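3.2 Shared notes and the passing on of piecing methods

The second part of the study dealt with the way quilting groups pass on methods among their own members. Four groups took part, two in Skimomano and two in Dresetum. All of them met in hired rooms and worked mainly in cotton, and each had at least one block quilt in progress when the study opened in December. Members were asked to keep every written note they made or received while a quilt was being pieced, including cutting lists, seam allowances, border measurements and corrections sent between meetings.

The groups handed in 1,631 notes. Of these, 228 were set aside because they dealt only with room bookings, lifts or refreshments. The remainder were sorted by the stage of work to which they referred, following the order used in the Nisbet handbook: choice of fabric, cutting, piecing, layering, quilting and binding. Where a note covered two stages it was entered under the earlier one. This rule affected mostly notes on half-square triangles, which members tended to cut and trim in a single sitting.

Cutting produced more notes than any other stage in both towns. The Dresetum groups wrote at greater length and often gave the finished size of a block without the cut size, leaving the reader to add the seam allowance. In Skimomano the cut size was normally given first. When blocks from the two towns were laid side by side for the joint Prukitz quilt, the difference showed at once in the sashing, and 100 strips had to be cut again.

Notes on binding were few and short. Several read only "as last time". Members who had joined within the year reported that they could not follow these and had asked a neighbour at the table instead.

Figure 3. Marker strokes on a dry-erase board. 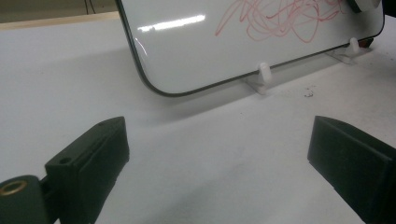

Spoken advice of this kind fell outside the material collected and is not counted in the totals given above. It was, however, raised in all the closing interviews. Members described mitred corners, the joining of binding ends and the easing of a full border as matters they had learned by watching. Written instructions for the same tasks were kept, but were mostly used to check a measurement. Section 3.3 considers how far this held for hand quilting, where the groups differed more widely in their choice of thread and wadding.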